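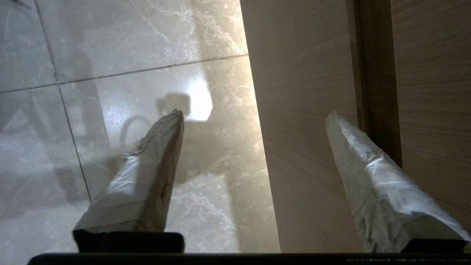
View from the wrist camera of a Satska test arm, with covered fingers open over a tiled floor.

Satska Reports Method for Correcting Floor Glare in Wrist-Camera Grasping

Self-labeling procedure reduces false contact estimates on polished stone without added sensors

JANUARY - Satska, a developer of control software for mobile manipulators, today released results from a study of grasping near reflective floors. The study describes a training procedure that lets a robot with a single wrist-mounted color camera separate its own reflections and shadows from objects it is meant to pick up. The work was carried out with Oseo, which supplied the arms and grippers, and used 2,958 recorded grasp attempts in furnished homes.

Robots that work in homes are often asked to pick up small items from the floor. Polished stone and tile are difficult surfaces for this task. A lamp or window reflected in the floor can saturate part of the image, and the arm casts moving shadows into the same area. A grasp policy trained mostly on matte tabletops tends to read these patches as object edges. The gripper then closes early, closes on nothing, or stops short of the floor.

The Satska procedure, named Simiyu, uses the motion of the arm as a source of labels. Before each attempt the arm makes two short sideways moves with the gripper open. Points fixed to the floor, such as grout lines and object outlines, shift in the image by an amount that can be computed from the joint readings. Reflections shift by a different amount, and shadows cast by the arm move with the arm. The software compares predicted and measured motion and assigns each image region to one of four classes: floor, object, reflection or arm shadow. No hand labeling is used at any stage.

The resulting masks are used to train a small network that makes the same assignment from one image. At run time the sideways moves are no longer needed, and the grasp policy receives the mask as an extra input channel.

"The geometry is not new," said Anneliese Ostermann, lead author of the study. "A reflected lamp behaves like a lamp below the floor, and that difference shows up within a few centimeters of camera travel. What we wanted to know was whether the signal survives real joint error and a cheap lens. It does, with one correction for camera tilt that we describe in the report."

Of the 2,958 attempts, 1,328 were made on polished marble or glazed tile. The remainder were made on wood, carpet and matte tile and served as a control set. On the polished surfaces, the rate of early closure fell from 31 percent with the baseline policy to 9 percent with Simiyu masks. On the control surfaces the two policies differed by less than one percentage point. Grasp success on polished surfaces rose from 58 percent to 79 percent. Both policies used the same arms, the same objects and the same number of training steps.

The study also examined finger coverings. Plastic wrapping on gripper fingers wrinkles with use, and the creases produce highlights that change as the fingers turn. In early tests the network assigned some of these highlights to the reflection class and removed part of the finger from the mask. The final version fixes the finger region from the gripper opening angle and excludes it from classification. Coverings were left in place between sessions so that the training data would include worn surfaces as well as fresh ones.

"We asked for data from fingers in the condition people run them in," said Wolfram Diekmann, who directed hardware testing at Oseo. "A clean finger in every image would have given a better number and a worse policy."

Several limits are noted in the report. The method assumes a flat floor and fails at thresholds and on loose mats. It performs poorly when the reflection covers the target object completely, a case that made up most of the remaining failures. Cabinet fronts and doors close to the floor can also cause errors, as their reflected lower edges may be taken for object outlines. Transparent objects were not tested. All attempts were made with 7-joint arms, and the authors make no claim for arms with fewer joints.

Training the mask network took 2 hours on a single graphics card. At run time it adds 11 milliseconds per image on the onboard computer. The network was trained once and was not adjusted for individual homes.

Satska will include the mask network in the next version of Vivon, its grasping software package. Existing Vivon users will be able to turn the mask channel on or off for each task. The report, the motion-labeling code and the masks for the polished-surface attempts will be provided to research groups on request. A second study, on floors with both direct sunlight and overhead lighting, is in progress.

About Satska
Satska develops perception and control software for mobile manipulators used in homes and service buildings.

Media contact
Satska Press Office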